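# Drellska Finger Service Kit

Part no. DR-315
Price: $229 per kit
Fits: Drellska two-finger grippers on Tefera two-arm cells
Ships from: Stultstead

The kit has what you need to reface one pair of gripper fingers and reset the wrist camera view afterward. A two-arm cell takes two kits. If only one gripper is worn, order one and leave the other side alone. The two grippers don't have to be serviced together.

## What's in the box

- 2 finger pads, left and right
- 4 pad screws, plus 2 spares
- 1 hex key
- 1 cleaning cloth for the camera window
- 1 cable clip, reusable
- Printed setup card

Adhesive is not included. The pads are held by screws only, and glue makes the next change a lot harder.

## When to change the pads

Check the pads every 11 weeks on a cell that runs daily. Change them when an edge has rounded enough that thin items slip, or when the backing shows through. Dust and light specks on the face are normal. Wipe them off with a dry cloth and check again before you order.

Small metal hooks and wire parts wear the pads faster than boxes do. Cells that pick or hang this kind of part should be checked every 4 weeks.

## Changing a pair

1. Open the gripper from the control screen and move the arm to its service pose, with clear space all the way around the wrist.
2. Stop the cell and lock it out. The fingers hold position with the power off, but don't push on them.
3. Take the wrist cable out of its clip before you turn the wrist cover toward you. Most damaged plugs we get back were pulled sideways at this step.
4. Remove the two screws on the left finger and slide the old pad off the tip end. Clean the seat. Old grit under a new pad will tilt it.
5. Slide the new pad on until it stops. Start both screws by hand, then snug them with the key. Stop when the pad no longer shifts.
6. Do the same on the right finger. The pads are marked L and R on the back and will not seat on the wrong side.
7. Put the cable back in the clip. Leave a loop wide enough for the wrist to turn fully both ways.
8. Clean the camera window, unlock the cell and run the view check below.

## View check

Open the wrist camera feed with the gripper wide open. Both tips should show in the lower part of the picture, with a clear gap between them. Point the gripper at a plain, pale surface for this. A busy background makes the tips hard to judge. Hold the arm still for the reading; a slow drift is enough to smear the background.

Then face both arms toward the work panel at low speed and watch the cables through the whole reach. Stop if a loop catches on the wrist cover or pulls tight.

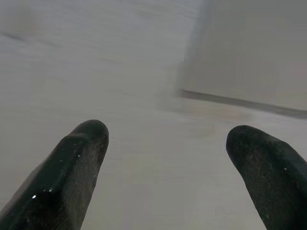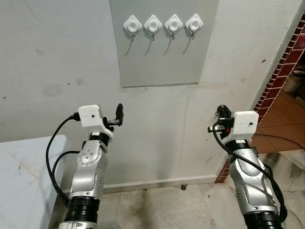

*First picture: wrist camera view with the finger tips apart. Second picture: both arms at the wall panel with its row of four hooks.*

If one tip sits much higher in the view than the other, loosen that pad and seat it again. A small difference is fine and the setup software will take it up. Save the new view as the reference only after both fingers have been closed and opened a few times.

## Wall panel work

Several customers use this cell to place and remove small items on upright panels. After a pad change, teach the first contact point again, even if the view check looked good. New pads are thicker than worn ones, and the arm will reach the panel sooner than it did the day before.

Leave the old approach speed in place until the first contact point is saved. Then run each position once with no part in the gripper.

## Common faults

**Gripper reports closed with a gap showing.** The pads are seated but the zero is old. Run the finger zero from the service menu.

**Camera feed drops when the wrist turns.** Check the plug at the wrist cover first, then the clip. If the plug is loose in its socket, order cable set DR-229.

**Pad shifts under load.** Usually grit on the seat. If the seat is clean, replace the screws with the spares from the kit.

## Service

Getachew Berhe handles parts orders and returns. Florencio Urquijo covers setup questions and can go through a view check with you by phone. Have the cell serial number ready, and say which arm you are working on.

Unopened kits can be returned to the Alton counter. Kits with a pad already fitted can't be taken back.

Page revised 2022-09-05. The setup card packed with kits bought before March shows the older clip, which goes on from the other side.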